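Drarnus Workshop Notes
Practical Tips for Demonstrating Tasks by Hand and by Remote Control
Revised October 31, 2021

These tips are issued to everyone who records demonstrations for the Trarkon household task series. They cover work with hand-held grippers and work from the remote station. Read them before your first session and again whenever you move to a new task.

Before the session

Clear the work surface of everything the task does not call for. Pens, phones and cups left by the previous operator are the most common reason a recording has to be set aside.

Wipe the camera lens and the printed markers with a dry cloth. Do not use glass cleaner on the markers. It lifts the black print at the corners, and a marker with a worn corner must be replaced.

Open and close each gripper 25 times without an object in it. The fingers should meet evenly and return fully. If one side drags, tag the gripper and take another from the Hofstetter cabinet.

Tuck in loose sleeves and tie back long hair. Take off bracelets and wristwatches.

Working with the hand-held grippers

Hold the gripper as you would hold a full pitcher, with the wrist firm and the elbow close to the body. Reach from the shoulder for anything farther than a forearm's length.

Move at an even pace, a little slower than you would at home. Sudden turns of the wrist blur the picture and lose the marker. A short stop before each grasp is good practice, but do not freeze for several seconds, as the pause will be learned along with everything else.

Approach flat objects such as books, folders and trays from the long side. Slide the object slightly past the edge of the table, then close on the part that overhangs. For cloth, take hold well inside the hem. Towels picked up by the last thread tend to slip when lifted.

When both grippers are in use, let one hold still while the other works. Crossing the hands hides one marker behind the other - a fault that is hard to spot until the recording is reviewed.

If you drop an object, finish the attempt only when the recovery is something you would want repeated. Otherwise return everything to its starting place, mark the attempt as failed and begin again. Do not talk yourself into keeping a poor one.

Working by remote control

Remote sessions ask for more patience. There is a slight delay between your hand and the arm, and new operators often correct twice for the same error. Make one small movement, wait for the arm to settle, then make the next.

Keep the arm's speed setting at 56 until you have been signed off on the Fleltwood course. Keep your free hand beside the stop button, and never ask a second person to reach into the work area while control is live. Switch to hold first and say so aloud.

Rest your eyes at the end of each set. Operators who skip breaks usually begin to overshoot on the left side, where depth is harder to judge from the screen.

Sharing the floor

More than one station may be running at a time. Walk behind operators, not in front of them, and route cables away from the path to the railing. Coats and bags belong on the rack or under a desk that is not in use.

Keeping the log

Enter the task name, the gripper number and the result of every attempt, including failures. The series now holds 2,609 attempts, and roughly 300 of those from February could not be used for lack of a task name. Write the entry before you reset the table. Initials are sufficient in the operator column.

Return grippers to the charging shelf with the fingers open.
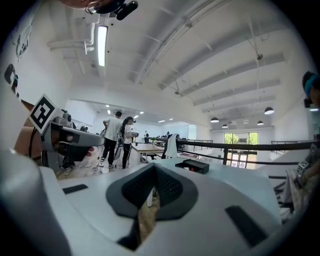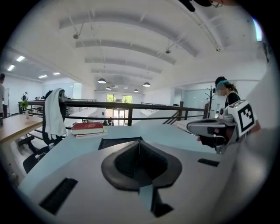 Demonstration floor with hand-held grippers. The second picture shows a red book on the desk.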